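Murora library's mending evenings pass 400 repairs
By the Foven Courier newsroom
9 Jun 2023

When the Murora branch library first set out a couple of sewing machines and a basket of donated thread, the people behind the idea thought they might see a few neighbors with loose buttons. By the end of May the mending evenings had sent 400 repaired items home again, from school pants and work shirts to one very old tablecloth that had been in the same Foven family since the grandparents' wedding.

The evenings are free and run for 3 hours, and you don't have to know how to sew a stitch. Plenty of people come in with a bag they have been meaning to deal with since last winter, sit down next to somebody with a needle, and go home having learned how to do it themselves (or at least having had a cup of tea and a good talk).

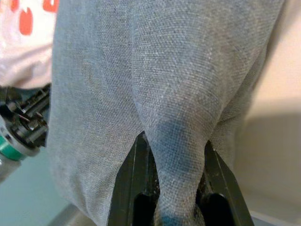

What people bring in

Pants lead the list by a long way, mostly knees and hems. After those come coats with torn linings, pillowcases, aprons, and a surprising number of stuffed animals, which are always moved to the front of the line when their owners are small and waiting. Farooqui Fabrics on the main street gives its remnants to the library, so there is nearly always something close enough in color for a patch. Leather and zippers on tents are still more than the group can manage, though they are happy to take a look.

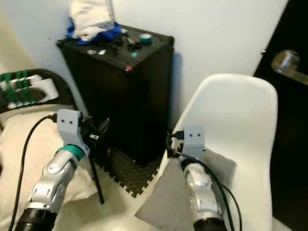

Chair covers are next

All that practice has made the regulars a bit bolder, and this summer they are moving on to the seats at home. A new course in cushions and simple covers has room for 19 people, and Guritz Hardware has offered foam at cost to anyone who signs up. You will be asked to bring one chair, or just its measurements if it won't fit in the car, and enough washed fabric to cover the seat with a little left over for mistakes.

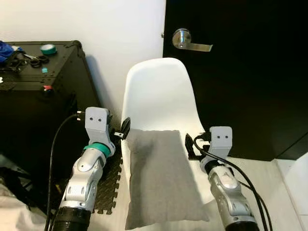 Sign-up is at the front desk, and beginners get first pick of the places until the end of the month. The regular mending evenings will carry on as usual through the summer, so please do keep bringing the pants.

Recent stories
Foven pool opens with longer morning hours
Murora bridge repaving moves to night work
Strawberry supper sells out again
Letters: More shade at the bus stops, please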